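Stomura Film Society
Minutes of the October general meeting

Present: 8 members, which met the quorum. The meeting opened at 7:00 p.m. in the upstairs room at Rillcombe. The minutes of the previous meeting were read and accepted with one correction: the spring double bill ran on two screens, and the minutes had said one.

1. Premiere night

The chair reported that the regional distributor, Vestergaard, has agreed to let the society host the local premiere of the Odetti picture. The house holds 300. Vestergaard wants 40 of those seats held for its own guests and the press. Members felt this was too many for a hall of that size. It was agreed to ask for a smaller block, with any seats not claimed by 6:30 p.m. on the night going to the standby line.

The director has confirmed. The lead actress has not, and her office will only say that she is "hoping to attend." It was agreed that no poster, program or social media post will mention her until the society has it in writing. The same mistake was made two years ago and refunds had to be given.

Arrivals will be at the side entrance, as the front steps are too narrow for a carpet and a press line together. The carpet will be rented. A member asked if it had to be red. Vestergaard has sent a style sheet asking for dark blue, to match the poster, and the meeting had no objection.

2. Reception after the screening
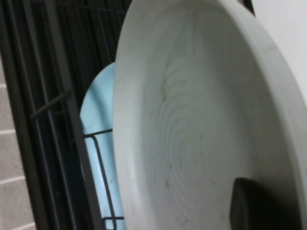 The reception will be held in the upstairs room, with the doors opening as soon as the credits end. Last year's caterer is not available. Two quotes were on the table, one for $2,278 with servers and one for $2,420 with servers and glassware. The second was preferred, as renting glasses separately cost more than the difference last time. The society will use its own plates for the cake and cold food. They are to be gone over before the night, and any like the off-white one with the small brown stains on its face should be kept back from the guest tables. The caterer will be told that the cast do not want to be photographed while eating.

Motion to accept the quote of $2,420. Carried, one against.

3. Press and photographs

Requests have come in from the local paper, two entertainment sites and a podcast. All four will be given places on the line. The podcast asked for ten minutes alone with the director and this was passed on to Vestergaard, who will decide. Phones are to be kept away during the screening. Staff will check bags at the door only if Vestergaard insists on it and pays for the extra help.

There was a long discussion about autographs. Last time the line blocked the lobby for most of an hour and people in the balcony could not get out. It was agreed that signing will take place upstairs, at one table, and will stop at 10:45 p.m.

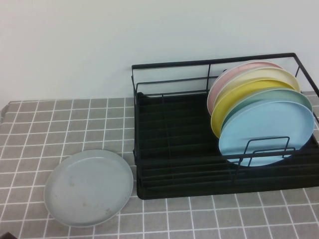 Fans without tickets may stand behind the barrier on the parking lot side. The city has been asked for the barriers and has not answered. If no answer comes before the next meeting, they will be rented from the same firm as the carpet.

4. Question and answer session

The director will take questions for twenty minutes after the film. Questions will be taken from the floor with a handheld microphone. A proposal to collect them on cards beforehand was voted down. The host for the session is still to be found. One member suggested a morning radio presenter, and it was pointed out that the society has no budget for a fee.

5. Other business

The membership page still lists the summer prices. To be fixed this week.

The winter season brochure is late because two titles have not been cleared. It will go to the printer with or without them.

A complaint about the sound in the back rows was noted and will be raised with the hall.

The meeting closed at 8:50 p.m. Next meeting at the same place, 7:00 p.m.

Share this page | 8 shares | 0 comments

Get our screening news by email. Enter your address to subscribe. You can unsubscribe at any time.

© Stomura Film Society | Contact | Back to top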